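Room 8: Toilet and Brush
Mansilla building, ground floor
Gallery by Oksana Hrytsenko, Sep 5, 2026

The fixture is a white one-piece unit, with tank and bowl in a single casting. It has no seam between the two for dirt to collect in, but the space behind the seat hinges is tight. Text and numbering follow the January edition.

Bucket and brush stay together on the floor at the front of the base. Work from the left side, where there is standing room.

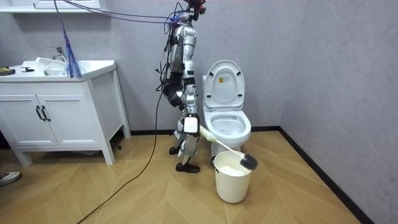
Lid and seat go up before the brush leaves the bucket. Both should lean back far enough to stay up unaided. If the hinges are slack, report it to Wilson Chambi under part number 3056.

Start under the rim and go round once in each direction, then down the slope to the drain. Keep the handle low to limit splashing. 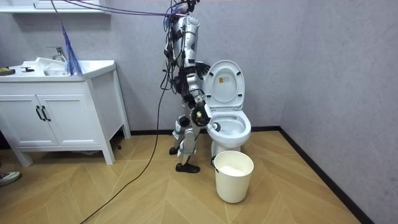

The underside of the seat is wiped separately with a cloth. Go around the bumpers and check that each one is firm. A missing bumper lets the seat rock and puts load on the hinges. The label under the lid should be left in place - solvent lifts the print, so use plain water there. 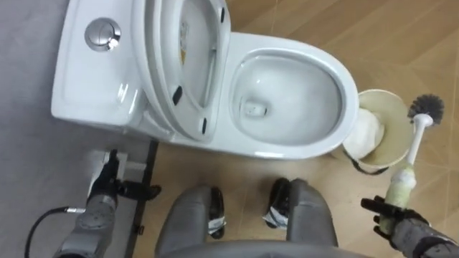 Lid and seat raised, round chrome button on the tank top, black brush head at right.

Flush once with the brush still in the bowl to rinse the bristles. Let the head drip over the water before moving it across to the container. The handle grip gets cleaned too, at the end of the round, with the same cloth used for the tank.

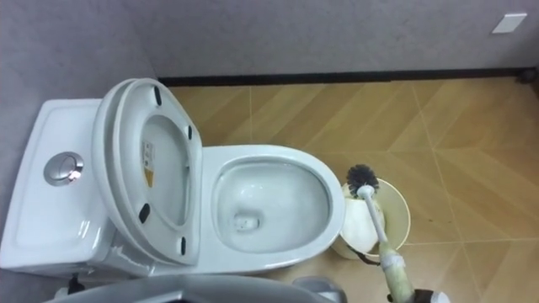
Replace the brush when the bristles splay past the width of the head. Spares are on shelf 132, 2 per box. Corrections to Baltasar Saavedra.

Next gallery: Room 9, Sink and Mirror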